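List Home | Threads | By Author | By Month | Search the Archive | Subscribe

Re: [grippers] Textured pads vs. the smooth ones, kitchen round

From: Fereshteh Moradi
To: grippers list

Gumaro Cuevas wrote:

> Has anybody put the textured pads up against the smooth ones outside
> of the lab? We have 2 arms here on Stuline controllers and I'm trying
> to decide before December whether to order pads for both. Mostly I
> care about thin metal edges, pot lids and so on. Blocks on a mat
> don't tell me much any more.
>
> Also, did you stay with the wrist camera or go back to the mast?

Hi Gumaro, and hello to everyone else who has been so patient with me while I got my notes in order!

Short answer: yes, we've been at it, and I would order the textured ones. The long answer needs a cup of tea. Tomás and I moved our arm into a kitchen a while back (a properly used one, with a concrete counter and somebody's cooking things all over it), and we've now logged 142 grasps between the two kinds of pad. The mix was whatever we found on the counter, so plenty of metal, a fair bit of glass and some plastic.

The smooth pads did fine on jars and bottles, anything you can close on squarely. Where they let us down was rims. A wide pan has very little to hold on to, and if the fingers came in even slightly tilted the pan would swing and slide right out. With the textured pads we could be a good deal sloppier about the angle, and Tomás, who writes the approach code and is a kinder man than I am about bad code, was able to drop a whole correction step.
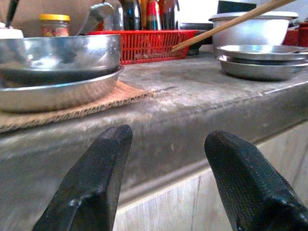 Wrist camera view with the textured pads on, fingers open at the front of the counter.

As for your camera question, we stayed with the wrist, though I did go back and forth on it. I love seeing both fingertips and the gap between them, and for lining up on a basket or a dish near the front it's hard to beat. What you give up is the tall stuff. Bottles toward the wall lose their tops, and a big pan off to the side is only partly there, so the planner has to guess at the rest or you have to back the arm off and look again. Kianoush swears by using the mast for the first look and the wrist for the last bit, and I think he's probably right, but we only have the one Mengate camera working at the moment and I'm not about to take it off the arm!

Two small things before you order. The textured pads hold on to flour and dust like you wouldn't believe, so wipe them between runs or your numbers will drift (ours did, and I lost 3 evenings to it). And check your closing force again after the swap, as ours was set too high for thin dishes.

I'll send the grasp log to anybody who writes to me off list. It's a messy spreadsheet and the column names are half mine and half Tomás's, so do ask if something makes no sense.

Warmly,
Fereshteh

Recent in this archive:
- Sorkgate wrist mount, which screws? (Amirhossein Farahani)
- Re: Mast camera first, wrist camera second (Kianoush Alipour)
- Approach angles for shallow pans (Tomás Tully)
- Stuline controller drops out on warm restart (Gumaro Cuevas)

Contact the list owner | Archive help | Back to top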